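27 Jun 2021

Bench notes, hide glue trials, continued. Cuvthorpe workshop.

Picked up from the last set. Remaining question is open time on the Pavevitz pearl glue with and without urea, for the rubbed joints on the Telport chair seats. W. Beyene did the soaking yesterday evening, so the granules were fully swollen by the time I came in. Grey, rubbery, no hard centres when cut.

Batch A: glue and water only, 1 part dry to 2 parts water by weight.
Batch B: as A, with urea at 10 per cent of dry glue weight.

Both held in the double pot. The thermostat on the old pot still overshoots when the lid is off, so lid on between brushings. Skimmed A once. B needed no skimming but smelt stronger.

Test pieces are beech offcuts from the rail stock, planed, not sanded. Joint faces checked against the straightedge and corrected where light showed through. Two rejected for wind and put in the kindling. Room temperature at the bench 68 F on the wall dial, which I trust more than the digital one by the door. Windows shut. Faces not warmed beforehand for the first run.

Run 1, cold faces. A grabbed almost at once. On the second pair I could not slide the upper piece home and had to knock it off, scrape and start again. B moved freely for the whole rub and then tightened in the usual way. Squeeze-out on B stringy, wiped with a damp rag while it was still soft.

Run 2, faces warmed on the hotplate. A much better, close to what B did cold. B warmed was too slow. The joint crept when I stood it against the wall, and I had to lay it flat. No use for the seats, where we want to stand the boards up and get on.

All pairs labelled in pencil on the end grain and left on the rack. No clamps on any of them. Break tests once they have had a proper cure. Wubit wants to use the wedge method again so the figures can be set against the November set. Agreed, though the wedge needs regrinding first, as the tip has a burr on one side.

Note on the urea. Alistair Lennox says the Hrynyshyn recipe in the folder uses salt for the same purpose and that he has had good results with it on veneer. His objection to urea is damp: he thinks treated joints soften sooner in an unheated store. We have no data on this. Suggest a third batch with salt at the same proportion, and a spare pair from each batch kept in the lean-to over winter.

Clean-up: warm water only. Drips lift off a hard finish with a thumbnail if left until they gel. Scraping them earlier just spreads the glue.
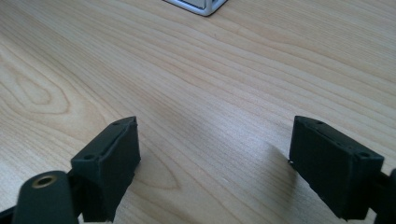 Tabletop, pale wood. Cathedral figure at left, straighter grain to the right.

To do:
Regrind wedge.
Weigh out salt batch (Wubit).
Copy Hrynyshyn sheet before the folder goes back to Alistair.
Order more pearl glue, same grade. Check the lot number on the sack against this one before mixing the two.
New brush for the small pot, the ferrule on the present one is rusting into the glue.

Batch A remainder is in the fridge, covered and dated. Throw it out if it turns thin on reheating. Batch B remainder discarded.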